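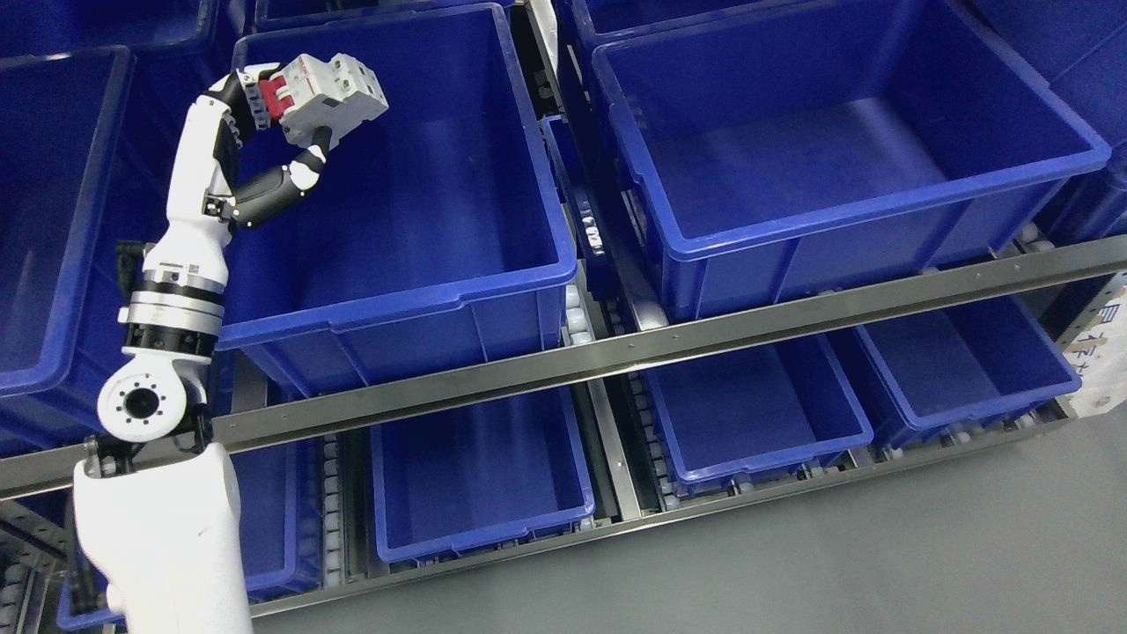
Photo: Rehema Laizer, Mabula project group

Search this notebook Enter keyword Go

3 February 2025

Student project Mabula, sorting task. Today we worked only on the breaker pick and the place into the blue bins. Arm speed stayed on the low setting the whole day, as agreed with the Cernham group.

First I changed the approach height. The old value was 200 mm over the bin rim and the arm spent too much time going up and down. Now it is 135 mm. With the two-pole breaker in the hand this still leaves enough space over the rim, but please do not go lower before we measure again with the bigger parts.

Grip: the thumb goes under the breaker and the fingers close over it from the other side. When the thumb closes first, the part turns a little. I put a delay of 6 in the hand script (units are the script ticks, not milliseconds — I lost half an hour with this).
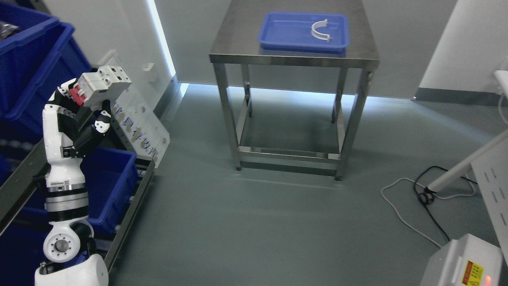

The second problem is the wrist angle when the arm is high. The planner sometimes chooses the long way around, and then the forearm passes closer to the rack than I like. I added one middle point to the path and saved it as Stultorlow_b. The first version is still in the folder, do not delete it.

Log file was full at 1000 lines again, so the morning runs are not complete. I have raised the limit.

To do:
- repeat the place test on the lower shelf, the rail is in the way there
- ask Pulport about spare finger pads
- write the rule for which bin gets which part, we have it only on the whiteboard

R.L.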